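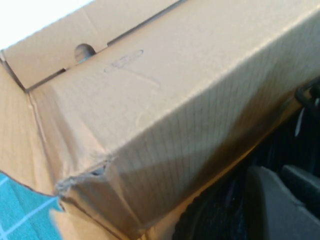
# Vidolby Carton Handling Kit

The Vidolby kit is supplied by Manninen for use with light robot arms in packing rooms, returns departments and training workshops. It comprises a two-finger gripper, a small camera for mounting at the wrist, a mounting bracket, cabling and a licence for the Cirau control software. The arm itself is not included.

## Intended use

The kit is intended for picking up, turning and setting down corrugated cardboard boxes, whether new or previously used. It may be used with boxes that have dented corners, torn edges or raised flaps, provided that one sound edge or panel remains for the fingers to hold. Boxes that have lost their shape altogether should be removed by hand before the work begins.

The kit is not suitable for glass, for open containers of liquid, or for any load that may shift sharply when tilted.

## What is supplied

- Two-finger gripper with replaceable finger pads
- Wrist camera and fixing screws
- Mounting bracket for the Flavside range of arms
- Power and data cables
- Cirau software licence, single workstation
- Printed installation guide and safety sheet

Brackets for other arms can be ordered separately. Customers should state the make and model of the arm when requesting a quotation.

## Camera and software

The camera is fixed close to the fingers and moves with them. At short range a single box may fill most of the view, and Cirau therefore works from edges, seams and openings as well as from the outline of the whole box. Printed marks are not needed for a successful pick, and faint or blurred stamps are ignored unless the operator has asked for them to be recorded.

Operators may review each attempt on screen and mark it as accepted or rejected. Rejected attempts are kept in a separate folder and can be used to adjust the grip settings for a particular type of carton.

Lighting should be as even as the room allows. Strong light behind the box, or deep shadow beneath it, can reduce the accuracy of edge finding - a diffused lamp to one side is normally sufficient.

## Installation and training

Installation takes one working day at a site where the arm is already in service. Training is provided on the same visit for up to 10 members of staff and covers start-up, routine checks, changing the finger pads and safe recovery after a dropped load.

The customer remains responsible for the risk assessment of the complete work area, including guarding and emergency stops.

## Price and availability

The kit is priced at £1,816, excluding VAT and delivery. Replacement finger pads are £23 per pair. Orders placed after 29 October 2024 will be delivered from January.

The kit carries a warranty of one year from the date of installation. Finger pads are treated as wearing parts and are excluded. Faults should be reported to Manninen in writing, quoting the serial number shown on the mounting bracket.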